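Elcombe Football League
Rules and Scoring Meeting, August
Minutes

Meeting opened at 7:10 p.m. in the upstairs room at Skenmont. Ten of the twelve teams were represented, which meets the quorum. The minutes of the March meeting were approved with one correction: the trade deadline falls at the end of Week 11, where the draft minutes had Week 10.

1. Scoring: touchdown dependence

The scoring group reported on last season's results. Under current settings a rushing touchdown is worth six points and a rushing yard 0.1. Several owners had asked whether this gives too much weight to goal-line backs with few carries. The group re-scored all 2286 starting lineup entries from last season with half a point added per rushing first down. Weekly matchup results changed in a small share of games and the playoff field would have been the same except for the last seed.

Points raised:
- First-down scoring favors backs on teams that run on third and short. The effect on pass-catching backs is close to nil.
- Quarterbacks who run would gain under the change. It was suggested that the bonus apply to running backs only. The Flustex site does not allow a first-down bonus to be set by position, so this would need manual adjustment every week.
- Receiving stays at half a point per catch. No one asked to reopen it.

Motion to add half a point per rushing first down, all positions. Carried, seven to three. Effective Week 1.

2. Roster and injured reserve

Current rules give each team one IR slot, open only to players listed as out or on injured reserve. The proposal was to raise this to 2 slots and to admit players listed as doubtful. The two parts were taken separately.

Second slot: carried without objection.

Doubtful designation: defeated, four to six. The main concern was stashing a player late in the week and adding a free agent before the early games. A team with an ineligible player in an IR slot remains locked from adds until the roster is fixed. The site enforces this on its own and the commissioner will not override it.
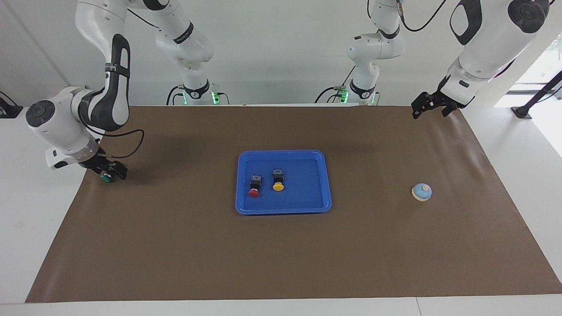
3. Waivers and free agent budget

Each team now starts with 400 in budget for the season. An increase to 800 was proposed on the grounds that early bids for backup running backs leave owners with too little by November. Against this, it was pointed out that doubling every budget at the start leaves relative buying power unchanged, and that the problem described is one of spending. Motion failed, two to eight.

Zero-dollar bids remain legal. Ties go to the team lower in the standings — by record first, then by total points. Claims process at 3:00 a.m. Eastern as before. The posted rules still say 4:00 a.m. and will be corrected.

4. Late lineup changes

The Biwott matter from last season was reviewed. The Biwott team had a starter ruled out less than an hour before kickoff and sent a substitution by text while the site was down. The change was accepted at the time, and there was no written rule covering it.

Agreed wording: "If the host site is unavailable, a lineup change may be posted to the league message thread. The post must name both players and must be time-stamped before the scheduled kickoff of the earlier of the two games. Private messages do not count." Adopted, nine to zero, with one abstention.

5. Draft

Order will be drawn one week before the draft. Format stays snake, 16 rounds, 90 seconds per pick. Auction format was discussed briefly and held over to the spring meeting. Draft pick trades must be entered before the draft room opens.

6. Other items

Kicker scoring: a request to remove the kicker position was withdrawn.

Playoffs stay in Weeks 15 through 17, six teams, top two with byes.

Actions
- Commissioner to enter the new scoring and IR settings and post a screenshot.
- Scoring group to circulate last season's re-scored standings.
- Secretary to correct the waiver time and add the lineup wording to the rules.

Meeting closed at 8:45 p.m.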